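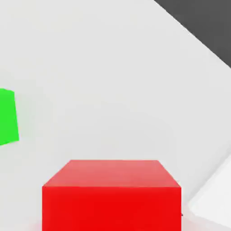 Flumby cube stacking, the bad batch

Hi! So this is the set I almost deleted. On 31st August I changed the gripper's close timeout and forgot to change it back (yep, me), and 163 of the 3,912 simulated episodes ended with the fingers shutting before they reached the cube. Zlata Stetsiuk spotted it while I was happily training on the lot!

Those runs are in failed/, untouched. Please don't mix them into your training split. Timeout is 200 steps again, was 25.

Questions go to me, Linnea Engebretsen.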